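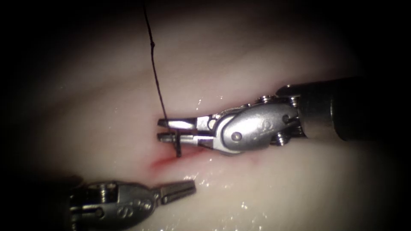

Stova opened its surgical robotics workshop in Fellden to visitors in July, with a day of suturing demonstrations for hospital staff, engineering students and local residents. The program was built around one basic task, closing a short wound with needle and thread, because it is a job that most people already understand. At the table, the right instrument held the needle almost upright over a small red mark on the pale tissue, with the jaws of the left instrument open a short distance away. Visitors could follow the work from seats in the main room or come up to the table in groups of 10.

The morning session began with a talk by Urszula Nowakowski, who leads the workshop. She described how Stova and its engineering partner, Duda, are studying which parts of suturing could one day be handed to an automated system and which should stay with the surgeon.

"People come in expecting to hear about speed," Nowakowski said. "We spend most of our time on grip. Where you take hold of the needle decides how the rest of the stitch goes, and a person with long training does that without thinking about it. A machine has to be given it step by step." 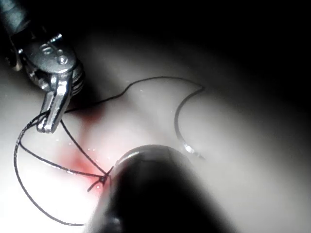 Teodor Gajewski of Duda then took questions on thread handling, which he called the hardest part of the project. Thread bends, twists and sticks to damp surfaces, and its position is difficult to predict from one moment to the next. The team breaks each stitch into four stages — pick up, drive, pull through and tie — and reviews them separately. Tying takes up the largest share of the review work.

Several students asked about careers in the field. Gajewski said the Duda group includes people trained in mechanical design, software and nursing, and that Duda will offer two student placements in Fellden next year.

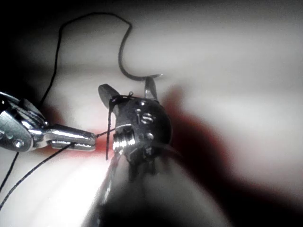 The afternoon was set aside for surgical trainees from the Wirnurley teaching program. Hongmei Li, who runs the program's skills course, asked them to pay attention to the small corrections between one movement and the next. She pointed to the curve of the needle close to the black wrist instrument, and to the silver grasper at the left with its slim jaws closed. Her trainees have been asked to write up what they would have done at the same point by hand.

"It is useful for them to see their own habits from the outside," Li said. "We will go through their notes as a group."

Stova plans to hold a second open day in Wirnurley, with the same demonstration and a longer question period. Admission will be free, and places will be limited to 50 per session. Schools and hospital departments may reserve seats through the Stova visitor office — requests are handled in the order received.

Media contact: Hawi Ayele, Stova Communications, Fellden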